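Part 4: Trying out finger pads on the hand-held grippers

I've been through two sets of pads on these, and I like the ribbed ones much better for fruit (the flat ones Majdi Hattar lent me kept letting limes go!). So these steps assume ribbed pads on both fingers.

1. Close the gripper with nothing in it. The pads should meet along their whole length. If one sits higher, loosen it and push it down.

2. Wiggle the linkage arms. A tiny bit of play at the pins is fine. Clicking isn't.

3. Start with something firm and smooth. Squeeze slowly and stop as soon as the fruit quits turning between the pads.

Caution: go easy on ripe fruit. I've made a mess of more than one tomato.

4. Hold for 24 seconds, set it down and check the skin for rib marks.

5. Now do the same with the other gripper and write both results on the same sheet. I skipped this once and had to redo a whole afternoon, ugh.
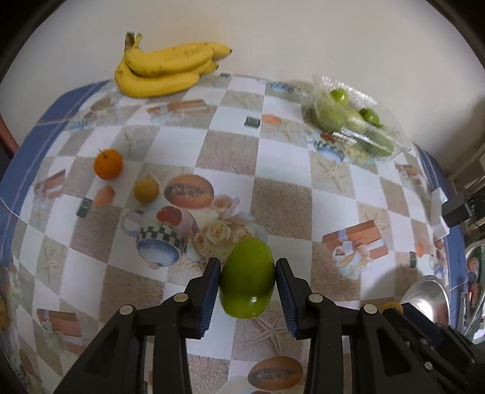

Fig. 7. Green fruit held between the ribbed blue pads, second gripper at right.

Note: grip near the middle of an oval fruit. Wipe the pads after citrus, and swap them at 600 grips even if they still look good to you.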